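To: sim-practice list
From: Fredy Echeverri
Date: 31 August 2026
Subject: Re: Draft rules for recording simulated tabletop runs

On the Pillunus draft, section 8:

> I don't see why we need a rule on camera views at all. If the
> task log says the run passed, it passed. Asking every group to
> keep stills from more than one view adds storage and review time
> and we get nothing for it. I would drop the section and let each
> group decide.

I would keep the section but make it shorter. We went through 400 simulated runs in May using the Wundia checklist and threw out 42 of them. In most of those the log said pass. The trouble was that the log only knows where the target object ended up. It has no field for contact with anything else on the table, and our own handling rules say contact with a non-target object is a fail.

My first request is that the close view be kept at full size and not cropped or brightened before review. Khokhar's export script does both by default.

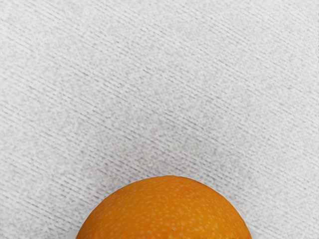

The second is that a close view should never be the only evidence for a pass. It is good for judging surface detail and bad for judging clearance. The reviewer needs a wide view from the same run, with the target, the gripper and every other object on the table in it. If the simulator can't save both with one clock, write the step number into each file name and say so in the run notes.

Clearance is the part of the draft I would rewrite. It now says "objects shall be reasonably spaced," and two reviewers will read that two ways.

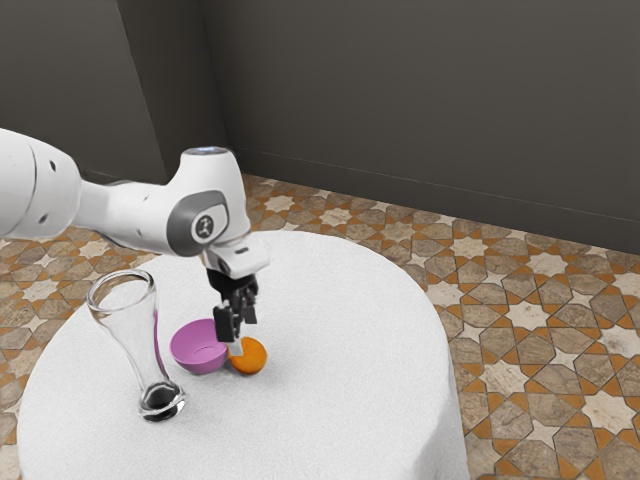 I suggest the rule name the nearest neighbor of the target and ask for the gap to be logged at reset, before the arm moves. Groups may still set up tight layouts, and they should, but the run has to be tagged as tight. With the pink bowl almost touching the orange ball on its left, I would tag this layout tight without having to measure anything. The tall glass farther left needs its own line in the log, because the arm comes in from that side and a check made only at the gripper will miss it.

So the third request is that the clearance check cover the whole arm, links included. Kilance does this already and it added 50 lines to their config file. I can share a copy with anyone who wants it.

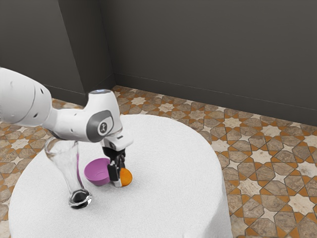

Forearm passing over the glass, gripper lowered between bowl and fruit.

On storage, I don't think the cost is as high as the earlier message makes it sound. Nobody needs video of every run. Stills at reset, at first contact and at release would be enough for review. The 358 runs we kept fit on one ordinary drive with plenty of room left.

Proposed wording for section 8:

8.1 Keep one close view and one wide view per run, unedited.
8.2 Log the gap between the target and its nearest neighbor at reset.
8.3 Check clearance for all arm links as well as the gripper.
8.4 A run with contact outside the target is a fail, whatever the task log says.

If you object to 8.4, please reply on the list and not to me directly.

Fredy Echeverri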